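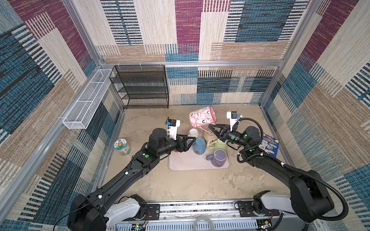
A two-arm tabletop cell handling mugs over a tray, with a small camera on each wrist.

Budgeting for a two-arm tabletop cell

A two-arm tabletop cell is a pair of small robot arms bolted to a shared base, usually with walls on the other sides and a camera or two. I've helped plan several of these for the Voltero bench program, and I keep getting the same questions about money, so this entry is written the way I'd talk it through over coffee. Last revised 4 May 2026.

What the budget covers

People look up the price of an arm, double it, and think they're done. I did exactly that on my first one! The arms are the biggest line, sure, but on our last build they came to 70 percent of the total and the rest was spread over a long list of small stuff: aluminum rail, mounting plates, cables, cameras, brackets, lighting, power supplies, and the things the arms are supposed to pick up. Our parts list for Gamenard ran to 729 line items once every screw size and cable had its own row (I know, I know, but purchasing wanted it that way).

Arms and grippers

Buy the two arms together, from one batch if the seller will do it. Mixed batches gave us two firmware versions and a very long week. Parallel grippers with two fingers are the usual starting point and they're fine for mugs, boxes and jars. Put spare fingers on the first order, while shipping is already paid for.

Cameras and cable

Each arm normally gets its own wrist camera, and plenty of teams print the brackets themselves. Ours are white plastic and cost next to nothing, though somebody has to own the printer time. Cable is where I always come up short. It has to follow the arm through its whole reach with slack left over, so measure with the arm stretched out, then add clips and conduit to the order. I set aside $200 per cell for cable management alone and have never had any of it left.

The enclosure

Aluminum framing is easy to price and easy to change later, which makes it a nice thing to buy early. Wall coverings are cheap – printed fabric panels are a good way to get a busy background, and you can swap them between runs. Leave room on the walls for wire baskets and shelf racks if the work will ever involve putting things away. A rail across the back wall gives you something to hook them on.

Props

Props get forgotten on nearly every budget I see. For tabletop work you want a mix of shapes and finishes, so a tray, plain mugs in different colors, a patterned one or two, a clear jar, a printed box. Ordinary housewares do the job and they break, so order doubles of anything ceramic.

Lead times

Jiang quoted us 13 weeks on the arms, while the framing from Turnar showed up so early that we had nowhere to store it. Order in lead-time order and you'll save yourself some hallway clutter. If your fiscal year closes in July, get the arm order in well ahead of that, and ask whether the invoice is dated at order or at delivery – our finance office cared about that a lot more than I expected.

Running costs

Plan for replacement cables, gripper fingers, the odd camera, and somebody's hours to reset the table. Labor passed parts for us in the second quarter of use. I now put it on its own line.

See also: Wrist camera mounts; Bench power supplies; Used arm purchasing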